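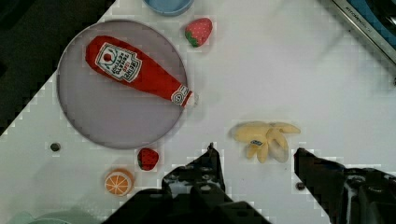
Plush ketchup, strawberries and an orange slice from the pretend kitchen set.

Skirden Play Library – progress report to the Greveck Fund
June 2, 2020
Prepared by Marion Imrie

Dear Zarmeena,

Thank you again for your patience with us this spring, and for the kind note you sent in April, which went straight up on the kitchen wall. The play kitchen is coming together nicely. We have plates, cups and a bowl in soft colors, and plenty of pretend food to go with them. The ketchup bottle is everybody's favorite so far, mine included – I would happily have bought three.

Spending to date is $1,733 out of the $2,986 you granted us. Of that, $423 went on the pretend food and the dishes, and most of the rest on shelving and storage boxes.

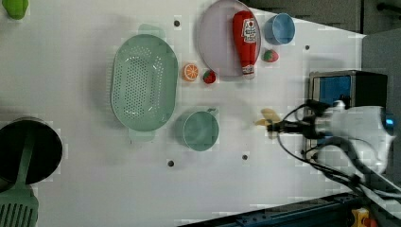
Can families borrow one piece, or only the whole set?
Families borrow the whole set for two weeks at a time, so that the dishes and the food stay together.

Rasmus Kairys has been writing the contents cards that go in each box, and he has been very thorough about it. The strawberries are small and love to roll away, so they now have their own line on the card, right under the colander. Around 40 families have put their names down, which is more than we dared hope for.

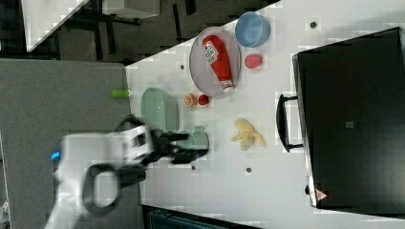 Still to do

Junhao Wan is pricing lidded boxes, and we would like a second banana. The one we have, with its peel pulled back in strips, is a lovely thing for small hands,

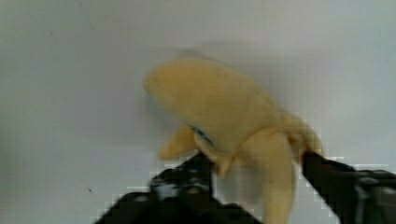

and I expect it will be the first piece to wear out. Craig Menzies has offered to show parents how to mend a seam, and we have put aside a little thread and stuffing for that. The remaining $1,253 should cover the boxes, the spare pieces and the printing of the cards. I'll send the receipts along with my next letter.

With warm thanks from all of us,
Marion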